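Edside tree survey moves to open ground

2023-08-09

Survey crews have started the second stage of the Edside tree inventory, covering the open ground beyond the last houses. The first stage, finished in April, recorded 982 trees along streets and in yards.

Field trees are logged differently from street trees. Each one gets a position, a trunk width and a crown spread measured in two directions. Trees whose crowns overlap are entered separately but share a group number, so that later cutting or storm loss in one can be checked against the other.
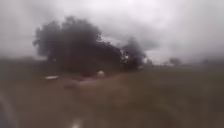
Crown outlines

Large crowns standing against an overcast sky are sketched in outline from a fixed point 50 meters away. "Flat light gives us the outer edge and very little else," said Ingeborg Steinbach, who leads the field work. "For spread and height that is enough. Leaf condition has to wait for a close visit."

Distant single trees are marked on the map first and measured when crews reach them. The plan allows for 200 entries in this stage - shrubs are noted but not numbered.

Bahman Talebi will check the measurements before they are added to the town map. Landowners who do not want crews on their fields can leave word at the Edside town office.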